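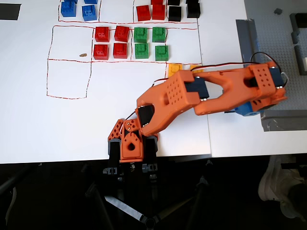 Week 3 - Sorting by colour, one cell at a time

Reading time: 2 min

Right, on to my favourite session of the module! Last time we tipped everything into one big tub and talked about why that drives people mad. Now we give every colour an address.

My grid is red marker on a white tabletop, done freehand, so the lines wobble a bit. Please don't get the ruler out. A wobbly line still tells you where the reds stop and the greens start, and that's all I want from it.

Look at the red and green squares in the middle row. Four blocks each, two by two, studs up. I like a square because a gap shows up straight away - with a heap you have to poke about and count. Notice too that there are cells with nothing in them. Leave yourselves some of those (Lajos Magyar filled every cell last year and then had nowhere to put his yellows).

For your own go, in pairs:

- Draw the grid before you open the tub.
- Pick one colour per cell and stick to it.
- Keep your blocks off the lines.
- Swap tables after 9 minutes and tidy what the other pair left.

The full tub is 300 blocks, so take a scoop of 80 and leave the rest. Younes Kamel has the spare markers. Bring your notes on the Hirkis shelf layout next time, we'll be starting with those.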